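Chapter 14
Surfaces Inside a Building

Learning goals
After reading this chapter you should be able to name the layers of a finished interior wall, tell a substrate from a finish, explain why texture affects cleaning and sound, and fill in a basic room finish schedule.

Key terms: substrate, primer, finish coat, sheen, texture, transition, finish schedule, washability

14.1 What a finish does

Most people meet a building through its finishes. They rarely see the framing, and they never see the footings once the ground is backfilled. They see paint, panels, tile, carpet and trim. A finish is the outermost layer of a wall, floor or ceiling, and it is the layer that gets touched, bumped, wiped and looked at for the life of the room.

In Chapter 13 we followed the Plelten branch library from bare frame to closed walls. At that point the building kept out rain and wind but could not be opened to the public. The gypsum board had visible seams. Screw heads showed. The floors were bare concrete. This chapter picks up there.

A finish has several jobs. It protects what is behind it from moisture and wear. It controls how much light a room reflects and how much sound it absorbs. It also has to be cleaned, and the ease of cleaning often decides whether a finish is still in good shape after ten years or has to be replaced after four.

14.2 Substrate, primer, finish coat

The substrate is the solid material a finish is applied to. Common substrates indoors are gypsum board, plaster, concrete block and plywood. Each one takes up liquid at a different rate. Bare gypsum board paper soaks up paint quickly, while the joint compound over its seams soaks it up at another rate. If paint goes straight onto both, the seams show through as dull stripes.

Primer solves this. It seals the substrate so that the next coat dries evenly. It also gives that coat something to grip. On most interior walls the usual sequence is one coat of primer and 2 finish coats, with sanding between coats if the surface feels rough.

Failures in a painted wall can often be traced to the layer underneath. Peeling usually means the substrate was dusty, greasy or damp when it was coated. Blisters point to moisture or heat. Fine cracks can come from paint put on too thick, or from a finish coat applied before the one below it was dry.

14.3 Texture and sheen

Texture is the physical roughness of a surface. Sheen is how much light it reflects. The two are often confused, and a finish schedule must give both. A wall can be smooth and flat in sheen, or textured and glossy.

Texture hides small dents and uneven seams. It scatters light, so a patch is less obvious than it would be on a smooth wall. The drawback is that dirt settles into the low spots. Fabric and mesh-type coverings behave the same way and need to be vacuumed or brushed before any damp cleaning.

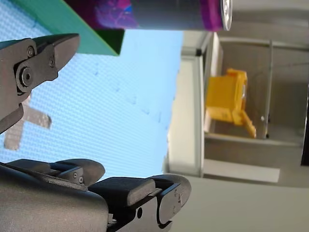 Why does a rough surface look darker than a smooth one painted from the same can?
Each small bump casts a tiny shadow, and the eye blends these shadows with the color around them. Light striking the surface is also sent off in many directions, so less of it comes back to the viewer from the angle where a smooth wall would shine.

Designers allow for this by checking a color on a sample of the real substrate. A paper color card is smooth and small, and it is a poor guide for a textured wall in a north-facing room. Samples should be viewed in the morning and again under electric light.

14.4 Transitions

A transition is the place where one finish meets another. Carpet meets tile at a doorway. A colored wall meets a white panel at a corner. These lines take more care than the broad areas on either side of them, as the two materials may swell, shrink and wear at different rates.

There are three usual ways to handle a transition. The materials can be butted together with a tight joint, which looks clean but shows every error in cutting. A strip or trim piece can cover the joint. Or a small gap can be left on purpose - builders call this a reveal - so that slight movement goes unnoticed.

14.5 Reading a finish schedule

The finish schedule is a table in the drawing set. Each row is a room and each column is a surface. The schedule for the Mamani Street clinic, used in the exercises for this chapter, covers 19 rooms and 3,000 square feet of wall. Codes in the table refer to a list of products on the same sheet. PT stands for paint, WC for wall covering, CPT for carpet and RB for rubber base.

Read a row from left to right: room number, floor, base, walls, ceiling, remarks. Always check the remarks. A note such as "WC-1 to 48 inches above floor, PT-3 above" changes the quantity of both materials, and missing it is a common error in student estimates.

Before going on to Section 14.6, find the finish schedule for the Gultent office building in Appendix C. Locate the corridor row and write down its floor, base and wall codes. You will need them for the first worked problem.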